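# Leave the stain on the board
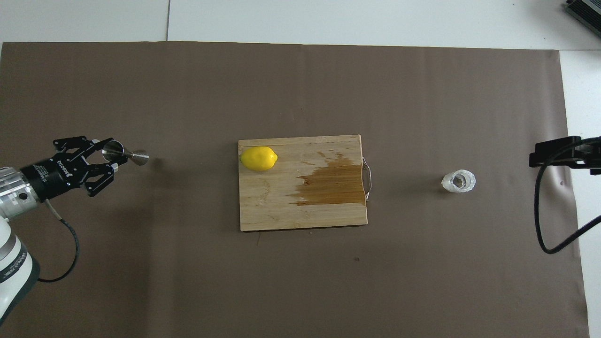

*Bamboo board, lemon, glass, jigger, brown paper.*

I have mixed drinks at home for a long time, and for most of it I did the work straight on the counter. Now I put down a sheet of brown paper first, and a board on top of that. I think this is the right way to do it, and I think most of the gear sold to home drinkers for the same purpose is a waste of money.

The gear I mean is the bar mat, the drip tray, the rubber rail and the matching caddy. The shop I go to, Valderrama, sells a set of all four for 80 dollars. A roll of brown paper from the hardware aisle costs much less and lasts me from November until the weather turns warm. When a sheet gets sticky I fold it in on itself and throw it out. A rubber mat has to be washed, and the little nubs on it hold on to syrup no matter how hard you scrub. I owned one for two winters. It smelled like old orange liqueur by the end of the first.

People who write about home bars tend to treat mess as a failure of skill. I don't agree. Liquid gets away from you when you pour small amounts from a heavy bottle into a metal cup. You can get better at it, and you should, but you will still spill. A surface should be chosen with that in mind. White counters are the worst for this, in my view, and they are what most apartments have. Coffee liqueur and bitters will both mark a cheap white top if they sit overnight. Paper takes care of that.

Then there is the board. I get asked why I don't oil mine more often, or sand it, or buy a nicer one. The Jinel people make a very pretty end-grain board and I have used one at a friend's place. It is heavy, it takes up half the sink, and its owner is so careful with it that the limes get cut on a plate. A board that you protect from limes has stopped doing its job.

Bamboo is a fair choice for a bar. It's light enough to lift with one hand, and a metal handle on the end lets you hang it up to dry. It does scuff. It does take on color when something dark gets on it. I rinse mine, wipe it, stand it on its edge, and leave it alone. If a dark patch is still there the next day, that's fine with me. It doesn't change how a lemon cuts.

I do have rules, and the main one is that this board never sees onion or garlic. I keep a second one for dinner. You can wash a board as well as you like and a strip of lemon peel cut on it will still pick up last night's onions. I would sooner have two cheap boards than one good one, and I'd say the same to anyone setting up a kitchen.

The jigger is where I will spend money, or at least pay attention. Free pouring looks good in a bar with a crowd in front of it. At home it mostly makes drinks that are too strong and a little different each time. I use a double cone, the plain steel kind. Mine is a Bundico, and I have no special loyalty to the name. What I care about is that the two ends are far enough apart in size that I can't mix them up at the end of an evening. I don't like the tall ones with five lines etched on the inside. The light in my kitchen is bad and I can't read them.

There is also a case to be made for small glasses. I bought a box of short clear tumblers from a restaurant supplier called Imus, item 3845 in the catalog, and they have replaced almost everything else I had. A small glass makes you measure. In a big one, a careless pour disappears under ice and you don't find out until you stand up. It also gets finished while the drink is still cold. My mother's set of tall glasses is in a cabinet and comes out for iced tea.

As for the lemon, buy it whole and cut it when you need it. Bottled juice is fine for cleaning the sink. I timed myself once, being that sort of person, and it took me 56 seconds to wash one, halve it, and squeeze half. The other half goes face down on a saucer in the fridge and is good the next day, though the peel gets hard to work with.

I know some of this sounds like an argument for being cheap. Partly it is. But I also think a fussy setup keeps people from using it. The friends I know with a full bar cart, with the tray and the mirrored shelf, make a drink at the holidays and dust the bottles the rest of the year. My setup goes down on the counter in less time than it takes the ice to crack - paper, board, fruit, jigger, glass - and goes away just as fast.

So buy the roll of paper. Get a bamboo board and let it get ugly. If you have 80 dollars left over from not buying the rubber set, put it toward a better bottle of rye, and keep the receipt for the jigger until you've checked it with water against a kitchen scale. I sent one back for being short on the small side.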